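Plalluswood Table Care: Questions I Get Asked a Lot

Last updated: February

I refinish and look after secondhand tables, mostly in my own garage, and I write about it on this site. The same questions keep landing in my inbox, so I've put my answers in one place. I'm self-taught, I have opinions, and you're welcome to argue with me (plenty of you do!).

Should I oil my table or varnish it?

Depends how you live. I'm an oil person. Oil soaks in, it feels like wood under your hand, and when somebody leaves a ring on it you can fix that one spot without stripping the whole top. Varnish sits on the surface and shrugs off more, but once it chips you're looking at a big job. If you've got small kids and no patience for upkeep, go with varnish and don't let me talk you out of it.

How often does an oiled top need another coat?

Twice a year for a table you eat at every day, once a year for a desk. Drip a little water on it. If it beads up, you're fine. If it sinks in and leaves a dark patch, get the rag out.

I bought a table and I don't know what finish is on it. Help?

Try a dab of denatured alcohol on the underside, somewhere you'll never look. If it goes sticky it's probably shellac. If nothing happens, it could be varnish or one of the modern hard finishes, and those mostly need sanding. Please don't start on the top! I did that once with a lovely old Juhl side table and I still think about it.

What grit do you sand with?

I start at 120, go to 180, and stop at 240 for oil. People write in telling me they go up to 500 and the top feels like glass, and I believe them, but the oil has a harder time getting in. Always go with the grain, and vacuum between grits, even when you're tired and it's late and you just want to be done.

Are rounded tables harder to refinish than square ones?

A bit, yes. The top is the same work, it's the edge that gets you. On a curve, a flat sanding block only touches in one place and you end up with little facets you can feel but can't see until the oil goes on. I wrap the paper around a piece of old foam pipe insulation and keep my hand moving the whole way around. The kidney shapes have that inward dip too, and I do that part by hand with nothing but folded paper. I love those tables, though. You can squeeze one into a corner where a rectangle would drive you nuts.
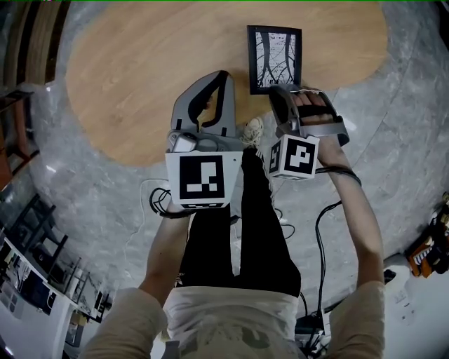

Hjalti Hallgrímsson

How do I keep light oak from turning yellow?

You can slow it down, but I've never managed to stop it. Ordinary linseed-type oils warm the color up right away and keep going. I use a white-tinted hard oil called Clilter on pale oak, two thin coats, wiped off hard after ten minutes. Keep the table out of strong sun if you can, and move the fruit bowl now and then or you'll get a fruit-bowl-shaped patch (ask me how I know).

Can I get a white water ring out?

Usually! White rings are moisture in the finish. Put a clean cotton cloth over it and go over it with a warm, dry iron for a few seconds at a time, checking as you go. Black rings are another story. Those have gone into the wood, and you'll need oxalic acid, gloves, and a good look at the instructions.

What about scratches?

Little ones, rub in some oil with a fine pad and they mostly melt away. A dent that hasn't broken the fibers can often be steamed up with a damp cloth and the tip of the iron. Deep gouges I tend to leave alone. Mogens Mikkelsen, who taught the evening class I took in Turkbridge, used to fill every last one, and we never did agree on it.

Is it true that oily rags can catch fire?

Yes, and please take this one seriously. Rags with drying oil on them heat up by themselves when they're bunched up. Lay them flat outside until they're stiff, or drop them in a metal can of water with a lid on. Never toss them balled up in the trash.

Will you refinish my table for me?

Maybe, if you're close by and not in a hurry. I did 13 last year and that was plenty. Send the measurements and tell me what's been spilled on it. I don't do pianos or kitchen cabinets.

How long before I can use it again?

You can set a plate down after a day or so, but give it a full week before hot mugs or a damp tablecloth. I eat dinner on the couch that week.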